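[Dairy-Equip] Re: Barn cleaner chain, rebuild or replace?
From: Karlijn Dierckx
Date: 25 November 2020

Print this message | E-mail this message

Gus Boateng wrote:
> We have a Promero gutter cleaner in the old tie-stall barn, counterclockwise, put in by the previous owner. The chain jumped the corner wheel twice this month. The dealer says the whole chain is worn out and wants to sell us a new one. My father thinks we can take out a few links and get another winter from it. Who is right? Also, has anyone run Smadi chain on a Promero drive?
>
> Gus

Gus,

Check the take-up first. If the tightener is at the end of its travel, your father is right that you can remove a link and start over. We did that on ours and it ran until the following February. What you can't fix that way is wear in the pins. Lay a straight section on the floor, pull it tight and measure it against the figure in the manual. If it is over the limit, taking out links only moves the trouble to the drive sprocket, and a sprocket costs more than you would like.

Look at the corner wheels too. Ours had worn a groove on the lower side and the chain was climbing out of it. We replaced two wheels and kept the chain.

On Smadi chain, I have not used it. Dionysis Deligiannis has it on a Hallell drive and is satisfied, but the pitch has to match, so take a link with you when you go to the dealer. Our last quote was 1,753 for chain and paddles, delivered. Bellel quoted nearly 3,000 for the same length with heavier paddles. We have 7 cows left in that barn over the winter, so we took the lighter one.
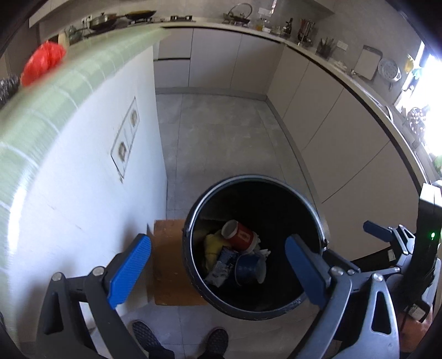

Kitchen trash bucket, with a red paper cup inside

Grease the corner wheels before it freezes. Run the cleaner empty for one full turn afterward and watch each paddle go past the corner. A bent paddle will lift the chain just as a worn wheel does. Shut the power off at the main before you put your hands near any of it.
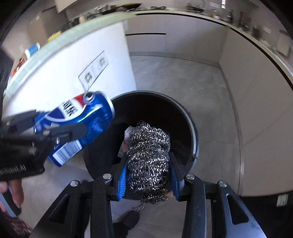 Steel wool and a Pepsi can over the trash bin

If you do end up buying new, keep the best of the old links. Afonso Moreira was asking in an earlier thread for used ones to patch his, and he may still want them.

Karlijn

Recent messages in this list:
Re: Used links wanted (Afonso Moreira)
Silo unloader trips the breaker on start
Re: Re: Hallell drive, oil type
2,000 gallon manure tank, wheel bearings
Stall mats, which side up? (Noemi Rosenthal)

Contact the list owner | Copyright remains with the authors of the messages | Back to top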